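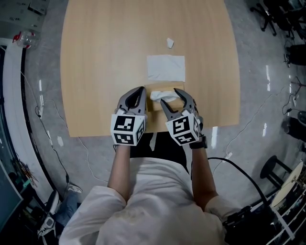 Both grippers on the box, napkin in front. Taken from the head camera of the kit.

Hand-held gripper kit: keep it or send it back before the trial ends?

Posted by Flor Llanos

Hello everybody. I hope this is the right section, please move it if not.

Our small group has on trial the two-hand gripper kit from Prillura. You hold one gripper in each hand, do the task yourself, and the recording is used later to teach a robot arm. The trial period finishes in October and I must say if we buy or not. The price they offered us is 900 for the pair with the head camera, and 252 each year for the software that makes the tracks from the marker cubes.

Our task is with a tissue box and paper napkins on a table. I chose it because paper is soft and light, and I wanted to see if the kit is good for more than hard blocks. The picture is from one of our recordings, with the box held between the two grippers.

What I like: the grippers are light in the hand and a new person understands them quickly. With the box it goes well, I can press from both sides and it does not slip.

What I do not like: when I turn the right hand too much, the cube on this side is seen badly and the software loses the hand for a moment. In one morning I recorded 13 takes and had to throw away 3 of them for this reason. Also the flat napkin is difficult. The curved fingers do not go under it, they only push it along the table.

My doubts are these. Is it normal to lose so many takes? Does somebody know other fingers that fit, for thin paper? And is the yearly payment really necessary, or can one use the files with another program? The seller answers politely but always very general.

Thank you in advance, and sorry for my English.

Tadhg Hennessy

Send it back and get the Skondberg ones. No cubes, no yearly fee. We had Prillura at my last place and I was sick of it by the second week.

Noreen Phelan

Flor, your English is grand.

I have used the same kit for a good while, so I'll take your points as they came.

Losing takes: yours is on the high side but it happens to everyone at the start. The cube wants to be facing the head camera as much as you can manage. Tilting a bit is fine, rolling the wrist right over is what kills it. Try moving your elbow out and keeping the wrist quieter. I'd also look at your lighting. If the cubes catch a shine from the ceiling lights the pattern washes out, and it can look like a turning problem when it's a glare problem. Play back the three bad takes slowly and see which it is before you blame the hand.

Push your sleeves up as well. I see you have bare arms in the photo so you may have learned that one already! A loose cuff over the cube cost me a whole afternoon.

Fingers for thin paper: the curved ones are no good for anything flat, I gave up. Prillura do a straight, thin pair but they are not on the main page, you have to write and ask. Foley also make a set that fits, a bit stiffer, and you need to redo the opening width in the settings after you change them. Until you have either, slide the napkin to the table edge with one gripper and catch the overhang with the other. It's slow but the recording is usable.

Yearly payment: you can export the raw video without it. What you can't get is the hand tracks, so you would need somebody who can work those out from the video. If you have that person, skip the fee. If you don't, pay it for one year and see.

I would keep the kit if boxes and the like are most of your work. If it's mainly paper, ask for the straight fingers on trial first and get them to extend the date. They did it for me.

Tadhg, the Skondberg pair is a good bit heavier. My forearms gave out before lunch.

Flor Llanos

Thank you both. Noreen, I looked again at the bad takes. Two are with the wrist turned over, as I said, but in the third one the cube becomes white from the light and I had not noticed it. I will write today to ask for the straight fingers and for more time.

Tadhg, do you remember if the Skondberg grippers can use the same head camera, or must one buy everything new?

Tadhg Hennessy

Everything new, far as I remember. Might have changed.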